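Lista: manipulacao-bancada
Assunto: Re: Braço direito para sem aviso junto à prateleira
Hora: 16:40

Boa tarde a todos,

Agradeço a resposta rápida. Desculpem o meu português, ainda estou a aprender os termos técnicos. Respondo por baixo da citação.

> Na nossa célula de Villalba tivemos uma paragem parecida em julho. Era o limite
> de binário no punho, demasiado baixo para o movimento de aproximação. Pode dizer
> qual é a versão do Pistside e se o erro aparece também com a prateleira retirada?
> E, por favor, confirme se o braço fica travado ou se cai quando para.

A versão do Pistside é a que veio com o controlador, não mudámos nada. Com a prateleira retirada fizemos 2.000 ciclos e o erro não apareceu. Com a prateleira no lugar, o braço direito parou no ciclo 895 e depois, após reiniciar, no ciclo 1.601. Nos dois casos o registo do Skarker mostra apenas «perda de comunicação, eixo 6», sem valor de binário. Por isso penso que a causa é diferente da vossa.

Quanto à última pergunta: da primeira vez o braço ficou travado. Da segunda vez desceu cerca de 2 centímetros antes de o travão atuar, e é isto que me preocupa mais. A paragem de emergência funcionou, mas o programa do braço esquerdo continuou até eu carregar no botão. Eu esperava que os dois parassem juntos – o manual do Tisus diz isso, se o compreendi bem. 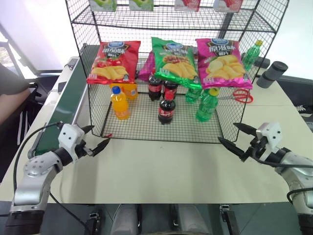

Os dois braços diante da prateleira, com as garrafas à frente e as batatas fritas atrás.

A minha suspeita são os cabos do punho direito. Quando a pinça roda para entrar no cesto, os cabos formam uma volta e talvez o conector seja puxado. Sem a prateleira o programa não faz essa rotação, o que explicaria os ciclos sem erro. Ainda não medi a continuidade com o punho em movimento.

Até perceber a causa, reduzi a velocidade dos dois braços e ninguém põe as mãos na mesa com os motores ligados, nem para endireitar uma garrafa. Tenho duas perguntas:

– Alguém já ligou a paragem dos dois braços por hardware, sem passar pelo Skarker?
– O travão do eixo 6 pode ser testado com o braço montado, ou é preciso desmontar o punho?

Posso enviar os registos completos a quem quiser ver.

Com os melhores cumprimentos e obrigado pela paciência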